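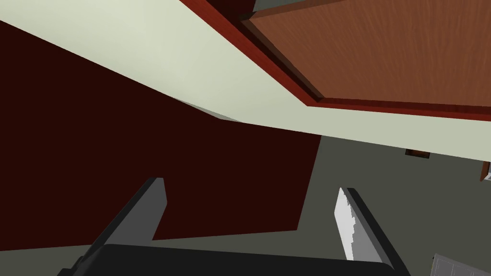

Wrist view in the sim, fingers open, nothing between them.

July, past midnight. Ladan Rezaei says I should write down what I believe before each run so I can't fudge it later. Fine. I believe this will not work.

The plan is still the same. Train the arm in the simulated room, copy the policy over to the real one on my bench in the Clendthorpe shop, and watch it pick things up. She has been calling the whole thing Sturnuvum as if it were already a product. I have 1068 runs logged and more than 400 of them I'd be ashamed to show anybody.

My trouble is with the room. Walls that smooth don't exist. The light falls evenly over everything and a plain surface stays plain all the way across. My bench has glue on it, and a lamp that buzzes. If the policy learns that a wall is a clean flat patch of gray-green, what does it do with my pegboard? Ladan says we randomize the textures and it sorts itself out. She said the same about the Latitz gearbox, which is in a coffee can now.

Spent the evening going through stills anyway. Ate standing up. The Najafi manual claims the wrist mount is "self-aligning" and I have nothing polite to write about that.
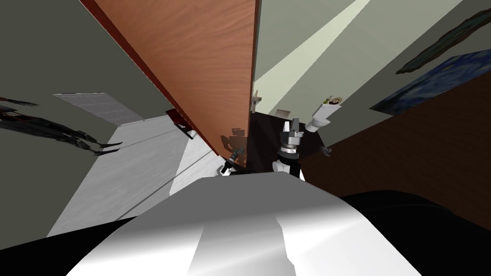

Same room, wider and badly tilted. Gripper past the tip of the door, painting on the right.

I like the painting, I'll admit it, all those blue swirls. Somebody put effort into the decor. I'd trade it for friction numbers I could believe.

The tilt bothers me more than I let on to Ladan. She wants to rotate the stills and move on. I want to know which way the program thinks is down before I let it swing metal near my hands. Checked 2 config files and they disagree.

Prediction for tomorrow: it reaches, it misses, she calls it promising. Need to buy M3 screws and return her calipers.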